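Nutanton Storage Guide
Section 4: Folding and flattening the cardboard boxes

Before you start

This section explains how to flatten the small cardboard boxes of the Plendo set, how to keep them flat, and how to fold them again when you need them. Please read the whole section one time before you touch the first box. The work is easy, but a box that was opened in a wrong way will get soft corners and cannot carry much afterwards.

You need a hard and level floor or a big table. A tiled floor is good. Carpet is not so good, as the box sinks in it and the fold lines do not become sharp. You do not need scissors and you do not need a knife.

Caution: The edge of fresh cardboard can cut the skin. Wear thin gloves if your hands are dry.

4.1 Emptying the box

1. Take out everything that is inside. Look also under the bottom flaps, where small things like to hide (buttons, doll shoes, paper labels).

2. Put the things to one side of the floor, near a wall, where you will not step on them. Heavy books go down first. Soft toys can sit beside them.

3. Turn the box with the opening to the floor and tap the bottom with your open hand.

Note: Do not put the things directly in another box. First decide which of them stay together, see Section 5.

4.2 Flattening the box

1. Stand the box in front of you with the long side facing you.

2. Open the top flaps fully, until they hang down on the outside.

3. Pull the end tabs out of their slots. Pull slowly and keep the tab straight. If it does not come, push it a little from the inside with your thumb.

4. Open the bottom in the same way. If the bottom was closed with tape, lift one end of the tape with the fingernail and pull it back low along the board. Tape which is pulled straight up takes the brown paper with it.

5. Lay the box down and let the side panels fall open to the left and to the right.

6. Press on every fold line with the side of your hand, starting from the middle and going outside.

7. Leave the box on the floor for 30 minutes before you stack it. The panels want to stand up again in this time, and this is normal.

If you flatten more than one box, give each its own place on the floor. Do not lay the second one over the first before both have rested, or the creases of the lower one will print through on the upper one. All flaps and end tabs should be spread out and no tab should be folded under the board. 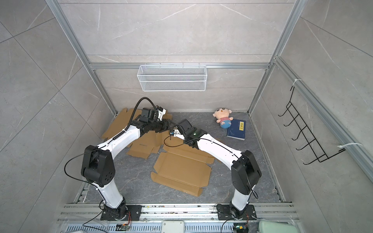

4.3 Stacking and storing

1. Lay the flat boxes on each other, with the printed marks all on the same side. Later you can find the right size without lifting the whole stack.

2. Put the largest box at the bottom.

3. Tie the stack with a soft string in 2 places. Do not use a rubber band, it bites into the edges.

4. Store the stack lying down, in a dry cupboard or under a bed. In the Serrano shelf it fits on the lowest board.

Caution: Do not store cardboard against an outside wall in winter. It takes water from the wall and begins to smell.

4.4 Folding the box again

1. Bend every fold line once forward and once back. Old boxes need this more than new ones.

2. Raise the side panels and hold them with one hand.

3. Put the end tabs in the slots, beginning with the bottom. You should feel a small stop when the tab is completely in.

4. Press from inside on the bottom with your flat hand. If it opens, take the tabs out and repeat step 3.

5. Fill the box with the flat and heavy things first. Hardcover books should lie down, with the back of the book to the wall of the box.

Note: A box that was folded many times becomes weak at the tabs. You can make it stronger with one strip of Pakis paper tape across the bottom.

4.5 Spare parts

Single boxes can be ordered with the number 859. Small boxes carry up to 500 grams on each flap when the flap is closed, so please do not put books on top of them. If a fold line is torn for more than the length of a finger, do not repair it. Put the box in the paper recycling and order a new one.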